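Going around in circles with Nuala Noonan

I'd been told to wear shoes I didn't care about, and I'm glad I listened. Nuala Noonan has looked after the running track at Ulach for longer than she cares to add up, and her idea of an interview is you walk, she talks, and if you fall behind that's your problem!

We started off on the dirt side, where the ground is soft and all humps and dips. "Everybody wants to see the grandstand first," she said. "I make them look at the ground." She wants this part graded by March, and she's had one quote already, from a firm called Likden, that she described with a word I can't print.
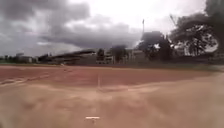
Pale dirt in front, then the red of the track, with the grandstand on the far side.

I asked her what she likes about the place and she gave me a look, like I'd asked what she likes about her own elbow. Then she told me about the summer she was 14 and running the 100 in borrowed spikes, two sizes too big, stuffed with newspaper. She came in last. "I wasn't even upset," she said. "I just wanted to go again."

By then we'd gone around onto the track itself, and I have to say, it's a lovely long view from down there -- red all the way to the trees, with the grass stretching off to the left. Nuala is less romantic. What she sees is paint. "Look at those lines. I've been asking for new lines since before my knees went." She has 30 cans of white on order from Sulasine and plans to do the job with her friend Weronika Borkowska, who coaches the juniors and has (Nuala's words) a much straighter eye.
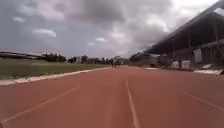 Looking up the track, infield on the left.

I caught Weronika on the phone later and she laughed for a good while about the straight eye. "She'll stand behind me the whole time telling me I'm drifting," she said. "And then I will drift." Weronika has 54 kids signed up this season, and she likes them to walk a lap before they run one. They complain like crazy. She lets them.

Back with Nuala, we'd stopped at the edge, where the slabs run between the track and the grass. I'd have walked right past, but this is her pet subject. The slabs don't match, and she's fine with that. What bothers her is the gaps. "Grass gets in, then dirt, then you've got a garden," she said, and poked at a joint with her toe. She figures it's roughly 2 days' work with a decent bucket of filler and somebody younger to do the kneeling.
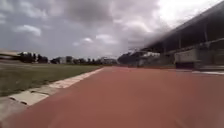
The slab edging Nuala would like to get her hands on.

I asked if she ever still runs here. "When it's empty," she said. How far? She wouldn't tell me. We did another half lap while she explained drainage, and I understood maybe a third of it, and then she had to go see about the paint.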